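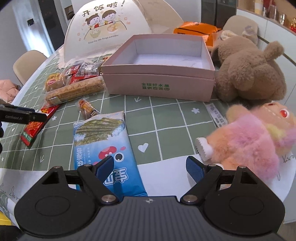
4월 작업노트 / 간식상자 포장 건 (Skirnetti 답례용)

오전 9시 시작. 일단 무게부터. 상자 안치수 다시 쟀는데 지난번에 적어둔 값이랑 안 맞음. 접는 선 바깥쪽으로 잰 듯. 앞으로 안쪽 벽 기준으로 통일할 것. Kibet한테도 말해둠.

총중량 상한 1,000 g. 상자랑 완충지 빼고 나면 내용물 쓸 수 있는 게 생각보다 적다. 김은 가벼운데 면적을 너무 먹음. 세워서 넣으면 뚜껑이 뜨고 눕히면 바닥 절반이 없어짐. 눕히는 쪽으로 결정. 대신 위에 부서져도 되는 것만 올리기. 빵은 맨 위, 절대 누르지 말것. 어제 눌린 거 Pendo가 먹었음.

순서 정리 (임시)
- 바닥: 김, 납작한 봉지류
- 벽 쪽: 길쭉한 봉지, 대각선으로 하면 다 들어감
- 가운데: 작은 낱개 포장으로 틈 메우기
- 위: 빵, 둥근 케이크

길쭉한 봉지를 벽에 딱 붙이면 모서리가 접혀서 봉합부가 터질 수 있음. Masanja 쪽 테스트 때 한 개 터짐. 기름이 완충지까지 다 배어서 통째로 버렸다. 매운 건 꼭 속비닐 한 겹 더. 속비닐 재고 80장, 이번 건엔 충분한데 다음 건은 모자람. 주문 Wikovow에 넣기 (아직 안 함!!)

완충지는 얇은 종이로 바꾸는 안 나옴. Isamu는 찬성, 나는 모르겠음. 흔들림 시험 해보고 정하자. 상자당 200원 차이면 지금 거 그냥 쓰는 게 나을지도.

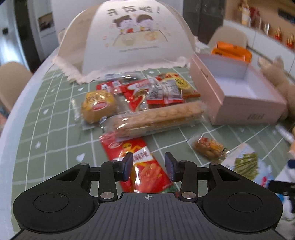

매운맛 비율을 어떻게 할지 오전 내내 얘기함. Jozefína는 매운 거 하나도 못 먹는다고 하고 Atieno는 그게 없으면 간식상자가 아니라고 함. 절충안은 상자마다 하나씩만 넣고 나머지는 크래커나 케이크로 채우기. 麻辣라고 적힌 빨간 긴 봉지는 고추 그림이 커서 누가 봐도 매운 줄 알겠는데, 글씨 못 읽는 사람한테 그림 없는 낱개 포장이 문제. 받는 쪽에서 모르고 먹을 수 있으니 스티커 하나 붙이는 걸로. 빨간 점이면 됨. 스티커 크기는 Kibet이 정해서 알려주기로.

분홍 상자 관련. 안쪽이 흰색이라 얼룩이 바로 보임. 기름 묻은 손으로 만지지 말것, 닦으면 더 번진다. 포장할 때 장갑. 뚜껑 다는 건 맨 마지막에.

알레르기 표시는 낱개마다 확인해야 함. 라벨이 너무 작아서 돋보기 필요. 중국어 표기는 Isamu가 옮겨 적는 중인데 반 정도 했다고 함. 다 되면 카드 한 장으로 정리해서 상자 안에 같이 넣기. 카드 문구 초안은 Stustance 양식 빌려 쓰면 될듯.

점심 때문에 작업 중단. 식탁에서 하니까 밥 먹을 때마다 치워야 해서 귀찮다. 밥상 덮개는 그대로 놔두기로 함, 접어봤자 또 펴야 됨. 식탁보 격자무늬가 의외로 쓸모있음, 봉지 길이 대충 맞춰볼 때 자 대신. 근데 기록에는 꼭 자로 잰 값 쓸 것 (나한테 하는 말).

오후
- 배치 A: 뚜껑 뜸. 김 위에 케이크 올린 게 원인
- 배치 B: 닫힘. 흔들면 안에서 소리남, 틈 메우기 부족
- 배치 C: 닫힘, 소리 거의 없음. 대신 열었을 때 보기가 좀 별로. 빨간색이 한쪽으로 몰림

C에서 색만 좀 섞어서 다시 해볼 것. Pendo 의견은 열자마자 빵이 보여야 한다는 것. 동의함. 근데 빵이 제일 길어서 대각선 자리를 다 가져가버림, 긴 봉지랑 겹침. 빵을 짧은 걸로 바꾸거나 긴 봉지를 한 층 내리거나. 내리는 쪽 먼저 시험.

남은 일
- 속비닐 주문
- 빨간 점 스티커 시안
- 라벨 옮겨적기 나머지 (Isamu)
- 배치 C 수정본 무게 다시, 저울 영점 확인 하고나서
- 소비기한 짧은 것 따로 빼놓기, 빵 종류 특히

저울 건전지도 간당간당함. 서랍에 있는거 다 쓴 건지 새건지 모르겠음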